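Workshop diary: two arms, one basket

2019-07-05
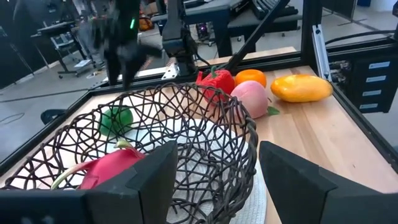
View from the wrist camera, fingers open over the wire basket. Pepper, orange, peach and mango still on the table.

Long evening at the Cukbridge workshop. Got in after work and spent the first hour on cables. The wrist camera lead had been rubbing on the upper joint again, so I moved the clip down and left more slack. No dropouts afterwards, though I only ran it for 23 minutes.

The main job was the basket. I am trying to get fruit in and out without touching the rim, and the fingers are too wide for it. They were fine on the plain bowl. With this one the wire is all loops, and a fingertip that drifts sideways finds one every time. Printed a narrower pair on Tuesday but the holes are out, so they need doing again – my fault, I measured from the wrong face.

Tried the pepper first, 4 attempts, two good. The peach has its leaf on one side and I have been gripping across it, which I should stop doing. The mango rolls if the first finger touches early. Slowed the close to 200 milliseconds and it was a bit better.

Nusrat Miah had the other arm for the evening and was working on her homing routine. We agreed to keep her side parked whenever mine is over the basket, until there is some proper check in the software. At the moment the check is the two of us shouting.

The log says 936 grasps since we bolted the frame together in October. I had thought it was more.

To do: reprint fingers, tighten the bracket on the right-hand post, ask Khan about a longer cable. Home late, cold pasta.

Recent entries
Collecting the frame from Testhorpe
First go with the plain bowl
Kuminside open evening
Which glue for finger pads?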